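本网站使用 Cookie 来记住您的登录状态。继续浏览即表示您同意。[接受] [更多设置]

Mahawong 共享工坊 · 工作记录
Zurosari 项目(料箱拾取)
2020年6月16日

先写今天的目的,免得以后读的人不明白顺序。上一次记录结束的时候有两个问题没有解决:第一,手腕转到某些角度时线束会拉紧;第二,料箱每做完一轮就会移动一点,于是存好的位置慢慢不准。今天我打算先处理线束,然后固定料箱,最后如果还有时间,放几件小东西进去慢慢走一遍。自动抓取今天不做。

我的中文还在学习,有些词是查字典的,如果名称不标准,请看的人直接在下面改正。“线束”这个词是上次有人告诉我的,以前我一直写“很多线”。

到工坊以后

开门以后先检查急停。按下,灯变,松开,复位,再从示教器上看一遍状态,正常。急停按钮的盖子上有一点胶,大概是以前贴标签留下的,用酒精擦掉了。

控制柜启动的时候风扇声音比上次大。我打开过滤网看,灰很厚,拿到外面拍了拍,装回去以后声音小了。这件事应该写进每月的检查表里,现在的检查表里没有。Dundar(我们自己写的那个小程序,负责把动作列表发送给控制器)启动时报了一次“连接超时”,第二次启动正常。日志我保存了,文件名最后加了“超时”两个字。我怀疑是网络交换机比控制柜启动得慢。以后先开交换机,等灯稳定,再开控制柜,最后开 Dundar。

桌子前面的螺丝有一颗松了,拧紧。另外几颗也用扳手试了,没有动。

线束

这一部分花的时间最多。

原来的走法是:线束从臂的上面下来,在手腕旁边几乎直接进到工具那里,中间留的余量很小。我们在二月装的时候觉得这样整齐,看起来也好看。可是手腕一转,余量马上用完,线就贴着关节的壳子磨。我用手电照了一下,外皮上已经有一段发亮,还没有破。我用指甲轻轻刮,没有裂口,所以决定这次先不换线,只改走法。

改的办法是 Theresia Mösli 上次提出来的:让线束从橙色关节的下面穿过去,在旁边绕一个大圈,然后再回到手腕上面固定。这样转动的时候圈变大或者变小,线不会被拉直。缺点也很清楚,圈会伸到料箱的上空,靠近箱壁的时候要小心。

做法按顺序写下来:

一、把臂停在一个人可以舒服工作的高度,伺服断电,示教器放在旁边地上能看见的地方,不要放在料箱边上。

二、剪掉旧的扎带。剪的时候剪刀的平面贴着线,刀尖朝外。我有一根剪得不好,在黑色的线外皮上留了一个很浅的印,已经用胶布做了记号,下次检查时请看一眼。

三、把线一根一根分开,理顺,没有互相缠绕以后再并在一起。这一步不要省。我第一次没有分开就绕圈,绕完发现里面有一根黑色的线扭了半圈,怎么弄都弹起来,只能拆掉重来。

四、黄色的线放在圈的外侧,黑色的放在里面。黄色的那根比较硬,它自己想走大的弧,放在里面会把别的线往外顶。

五、先在圈的下面用一根黑色小扎带把线束收住,再固定靠近臂的那一边,最后才固定手腕上面。手腕上面用的是白色扎带和支架。顺序反过来的话,圈的大小就不好调整了。

六、扎带只拉到线不能自己滑动为止。用两个手指捏住线束,应该还能稍微转动一点。

白色扎带是 Remero 寄来的那一包。尺寸合适,但是头部比较厚,剪完的断口很尖,我在手背上划了一下,不严重。黑色的是抽屉里剩下的旧货。颜色不一样没有特别意思,手边有什么就用了什么。如果有人想统一颜色,请等到下次真的要拆的时候。

绕好以后,我上电,用手动模式让手腕慢慢转。先转小角度,停,看,然后再多转一点。往一个方向转的时候圈张开,很自然;往另一个方向转的时候圈会往下垂,最低的地方低于工具上面的安装板。这个现象要记住:看工具的时候,线圈常常挡在前面,从上面往下看不清工具的末端到底在哪里。我今天两次以为工具离箱底还远,蹲下去从侧面看,比想象的近。

我把那个垂下去的方向的角度限制收小了。改的是 Dundar 里的软限制,没有动控制器里面的设置。改之前的配置文件我另外存了一份。说明一下,Dundar 里的限制只对 Dundar 发出去的动作有效,用示教器手动开的时候它不管。所以手动的时候还是要靠自己的眼睛。

工具的重量也重新称了。以前配置里写的是一个猜的数字,我一直不太舒服。今天把可以拆的那一部分连着螺丝放到厨房秤上,294 克。秤放平以后称了两次,结果一样。安装板没有拆,用的是图纸上的值。新的数字已经填进配置,请不要再改回去。

固定料箱

料箱是灰色的金属箱,四面的壁是斜的,箱口大、箱底小,这种形状对夹具很不友好。夹子夹在斜的壁上,一用力就想往上爬。我试过下面几种方法。

第一种是双面胶,贴在箱底下面。开始很牢,可是工具轻轻碰到箱壁,箱子就慢慢转了一点角度。拆的时候胶留在桌面上,我用了很长时间才清理干净。不推荐。

第二种是木条围一圈,把箱子放在中间。位置很好,可是箱子可以往上跳。Ferenc Boros 说可以在木条上再加压板。我觉得他说得对,但是我今天没有合适的木条,所以留到以后。

第三种就是现在用的:在箱子的角和边上用快速夹具。夹之前在夹口里垫一小块旧橡胶,这样夹子不往上爬。夹好以后我用手推箱子的每一边,用的力比工具可能碰到的力大,没有感觉到移动。然后用铅笔在桌面上沿着箱子画了线,以后移动了就能看出来。

关于夹具的方向我和 Ferenc 有不同意见。他希望手柄全部朝外,操作方便。我同意手柄应该朝外,可是有一个地方朝外的话会碰到臂的下面部分,所以那里我让它转了一个角度。走路经过的时候请注意衣服,我的袖子已经被挂住过一次。

箱子旁边那张硬纸板不要拿走。它是拆下来的包装,印着红色的字,铺在那里是为了放下东西的时候不划桌子,也不滑。我知道它不好看。如果有人带来一块真正的垫子,我很高兴换。

从参考点到箱子近边的距离,卷尺量出来是 1,017 毫米。我在白板上也写了。上次白板上的数字已经擦掉,请以这个为准。如果箱子被移动过,先量这个距离,再看铅笔线,两样都对才可以运行存好的位置。

重新示教位置

箱子固定以后,旧的位置都不能直接用。我做了下面这些:

先把“箱子上方”的点重新存一次。这个点要足够高,高到线圈垂下去的时候也不碰箱壁。我原来只考虑工具的高度,没有考虑线圈,所以第一次存的点太低,删掉了。

然后存四个角的上方点。存角的时候工具不要真的进到角里面,斜的壁会先碰到安装板。我把角点往箱子中间移了一段,这样角落里会有一片拿不到的地方。这是箱子形状的问题,靠软件我想不出好办法。Theresia 建议在工具上加一段延长,这样安装板可以留在高一点的地方。我写在待办里。

最后存箱底的高度。用一张普通的打印纸,手动一点一点往下走,纸开始有阻力的时候停,记下来,再往上抬一点,抬以后的高度才是程序里使用的高度。箱底磨损得很厉害,有的地方亮,有的地方暗,我担心它不平,所以在几个不同的地方都做了。差别比我担心的小,没有超过纸能感觉到的程度。

手动速度我一直放在很低。Dundar 发动作的时候,上限设成每秒 200 毫米。Ferenc 觉得太慢,他来的时候在旁边看,说等得可以喝完一杯茶。我回答他可以去喝茶。在线圈的动作还没有观察够以前,我不想提高这个数字。

放零件,慢走

我从零件盒里选了一些形状不同、大小不同的小东西放进去:红色的积木,蓝色的小一点的积木,一块银色发亮的方形零件,圆的金属件,还有别的零碎。选的时候没有很科学,只希望里面有发亮的、有暗的、有软的、有硬的,因为以后相机看这些东西的难度不一样。发亮的金属放在旧金属的箱底上,我估计是最难的。

有几件故意放得很近,几乎碰在一起。上一次我们总是把东西分得很开,结果当然很好看,可是真正的箱子里东西不会这样有礼貌地排队。另外留了一片空的地方,方便看工具下去的时候影子在哪里。

慢走的时候我记录了三件事。

线圈。从右往左移动的时候没有问题。臂伸到箱子比较远的那一边,手腕又转过去,线圈就靠近斜壁。我停下来用尺子比了一下,还能放进去一个手指。可以接受,但是不能再少。

视线。站在桌子前面看,线圈刚好在工具和人的中间。站到旁边好一点。我在地毯上用胶带贴了一个站的位置,从那里工具和箱底都能看见,而且手容易够到急停。

声音。手腕转到一半的时候有很轻的“嗒”的一声。我先以为是关节里面,吓了一跳,断电用手摸,发现是扎带的尾巴碰到支架。剪短以后没有了。

示教器的放法

这件事很小,但是已经发生过两次。示教器放在桌上会被箱子或者夹具的手柄顶下去,所以现在统一放在箱子后面的地毯上,屏幕朝上,线理顺,不要压在臂的底座旁边。两个示教器都是橙色和黑色的,很容易拿错。我拿错过一次,按了使能没有反应,以为坏了。拿起来以前请先看上面的标签。标签的字是我写的,如果看不懂可以重新写。

地上的灰色线也请顺手绕到远的一边,有人从后面走过的时候会踩到。

结束前的状态,手腕在箱子上面,线圈在左边,积木和其余的零件还在箱底,示教器在后面地上:

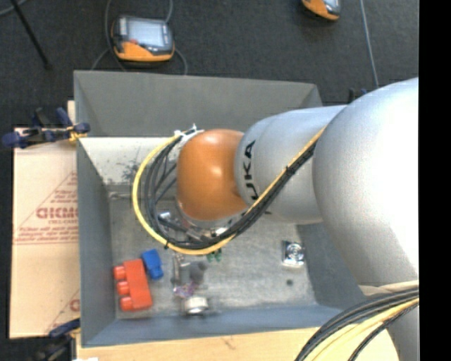

没有解决的问题

箱子里那块灰白色的斜板上有黑色的擦痕,靠下面的地方比较多。我不确定是今天的还是很久以前的。我用湿布擦了一点,颜色变淡,可是没有完全去掉。下次开始以前先把它擦干净,这样如果再出现新的痕迹,就知道是我们自己碰的,也知道碰在哪里。

银色那一段臂上靠近字母的地方,扎带把线束压在壳子上。我不太喜欢这样固定。以后壳子上会不会磨出印子,我不知道。可能应该垫一层薄的毛毡,或者换成有底座的线夹。问了 Theresia,她说先垫毛毡,线夹需要粘,粘的东西在热的时候会掉。

Dundar 的日志里时间和控制柜的时间对不上,差得不多,但是查问题的时候很麻烦。请会弄时间同步的人帮忙看一下。

还有,我在写软限制的时候发现配置文件的注释一半是德文,一半是英文,有一行是匈牙利文。Ferenc 承认那一行是他写的,意思是“这个数字不要碰”。我已经翻译成中文放在后面,原文保留。

待办

毛毡,薄的,能用剪刀剪的。Ferenc 说他家里有。

木条和压板,等有合适的料以后试第二种固定方法。夹具先不拆。

工具延长件的草图。Theresia 画,我来打印。打印以前要重新算重量,今天称的那个数字到时候就不能用了。

Remero 的扎带还剩不少,收在左边抽屉里,和黑色的分开放。

过滤网写进每月检查表。

橡胶垫片现在是从旧鼠标垫剪下来的,夹久了会变薄。3 毫米的橡胶板我已经在购物单上写了,买到以后请按夹口的大小剪,旧的扔掉。

有胶布记号的那根黑线,每次开机以前看一眼。如果印子变深就停下来,不要自己判断还能用多久。

收拾

伺服断电,Dundar 关掉,控制柜关掉,交换机最后关。剪下来的扎带头我用磁铁找了半天才想起来塑料吸不起来,后来用吸尘器。地毯颜色很深,黑色的扎带头掉上去根本看不见,光脚的人请小心。桌子前面的木头边上可能还有一点白色的碎纸,是垫高度用的纸撕下来的。

白板上写了距离和速度上限,没有写别的。钥匙挂回门后面。

我下一次来的时候先做斜板的清洁,再重复一次慢走,看箱子和铅笔线之间有没有缝。如果没有,就可以开始装相机支架。

评论

Theresia Mösli
线圈的下垂我昨晚又想了一下。能不能在臂上加一根弹簧拉绳,把圈的上端往回带一点?不用很大的力。我有一根旧台灯上的弹簧,下次带来给你看。另外“线束”用得对。

Ferenc Boros
毛毡找到了,是绿色的,希望你不介意颜色。匈牙利文的注释请一定保留,我花了一个晚上才明白那个数字为什么不能碰,不过原因我忘了写。

slowmill
请问软限制为什么不直接放在控制器里?我们那边也有类似的情况,手动的时候有人把线扯断过。

作者回复 slowmill
你说的危险是对的。控制器里的设置要用管理员密码,密码在另外一位同事那里,我不愿意一个人改。等他来了我们一起改,改完会在这里写。谢谢提醒。

老赵修钟表
夹斜壁的箱子,可以削两块斜木块垫在夹口里,角度和箱壁一样,这样夹口就是平行受力,比橡胶牢。橡胶时间长了会蠕变。

作者回复 老赵修钟表
“蠕变”我查了字典,学会了一个新词。斜木块我会试,角度用硬纸板先比出来再锯。

Ferenc Boros
木块我可以锯,茶你来泡。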